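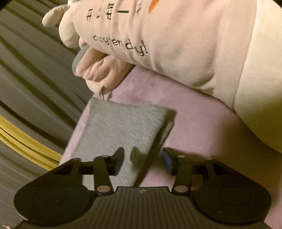 3.2 Folding on a soft surface

Most of what I'd read about folding at home assumes a table. I assumed one too, right up until I started the Tuston visits and saw how much laundry gets folded on beds, on sofa cushions, on anything wide enough and close to the closet. So this section is about beds, and mostly about gray knits, which made up a bigger share of our 673 garments than I'd have guessed (people in Tuston really love their sweats!).

A bed gives way when you press on it. That sounds too obvious to write down, but it changes how a crease gets made. On a table you can run your palm along a fold and it stays put. On a blanket the lower layer sinks a little with your hand and the fold comes out rounded, more of a roll than an edge. Figure 4 has a good case of it. Look at the ribbed part on the right, where the fabric lifts into a curve and leaves a hollow underneath, while the left part lies mostly flat.
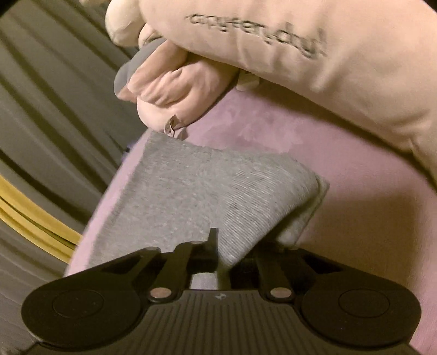 Figure 4a. Heather-gray knit on a pink cloth surface, with a raised ribbed fold on the right and a plush cushion behind.

I coded folds like this as "open," following the Ruppert scheme, although I went back and forth on it for most of April. Ruppert only has open and closed, and plenty of knit folds sit somewhere in between. In the end I kept the two labels and added a free-text note, and 530 of the folds got one. The notes are messy. I still learned more from them than from the labels.

Then there's the stuff that lives on the bed. Cushions, plush toys, yesterday's sweater – it mostly gets pushed toward one side and folded around. I had planned to ask for cleared surfaces and I'm glad I dropped that, as the working space that's left over has a lot to do with which way the garment ends up pointing. A diagonal layout came up again and again in the smaller rooms. Pants are the clearest example, being long and a bit awkward to lay out straight once half the mattress is taken.
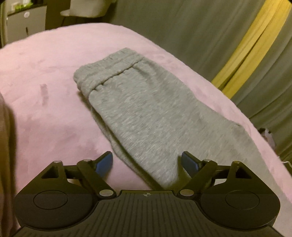
Figure 4b. Light gray sweatpants folded lengthwise and lying diagonally on a pale pink sheet, the lower layer showing along the left side.

Notice the strip of the lower layer in Figure 4b. I call this an offset, and I measured it at the waistband end wherever I could, mainly so I could compare it with the Cululov set (which is all tabletop work, and all woven shirts and trousers, so please go easy on the comparison). A thick elastic waistband makes the measuring harder than it should be. The gathers bunch up, the seam under them puckers, and you have to decide where the edge really is. My rule was to take the seam line and ignore the band. Garments without a waistband were measured at the hem, and anything with a drawstring pulled tight was left out of the offset table and kept everywhere else.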